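Wrist cam or overhead cam for the Nerska gripper?
Arms and End Effectors > Grippers

sutard_bench
Wed 9 September
I have a Nerska two-finger gripper on a small arm and one free camera port on the controller. Where would you put the camera? Work is all tabletop, mostly play kitchen stuff: bowls, sponges, blocks. Right now it hangs on a post over the bench and the fingers hide whatever I'm trying to grab.

Lollamley
Wrist. I ran both for 37 sessions and took the post down after that. From overhead you lose the last inch of the approach every time.

torque_lunch
Disagree. A wrist camera loses the rest of the table as soon as you go in close. If something rolls away you have to back off and look for it. I'd keep the overhead and tilt it 10 degrees so the hand isn't straight under it.

sutard_bench
I tried a tilt. Depth got worse at the far side of the bench. Is the Casado mount any good, or should I print one?

Lollamley
The Casado is fine but heavy. Mine weighs more than the camera. Print one if your arm is near its payload limit.

gearmesh
What focus distance are you all using? Mine is fixed and everything near the fingertips is mush.

Lollamley
Manual lens, set with the hand over the counter and then locked with a drop of glue – autofocus hunts whenever the fingers move. Mine is from the wrist with the green sponge-like thing in the red bowl:

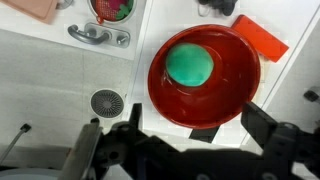
Lollamley

Both fingers stay in view at the bottom, and you still get the block past the rim and part of the strainer. I wouldn't mount it any closer in.

torque_lunch
OK, that's wider than I expected. You're still giving up a lot of picture to the gripper body, though. I'd crop that before feeding it to anything.

Lollamley
I don't crop. I want the fingertips in there.

gearmesh
Same here, I crop nothing. Lens is on order.

sutard_bench
Going with a printed mount on the wrist. The post stays up until I know the cable clears joint five.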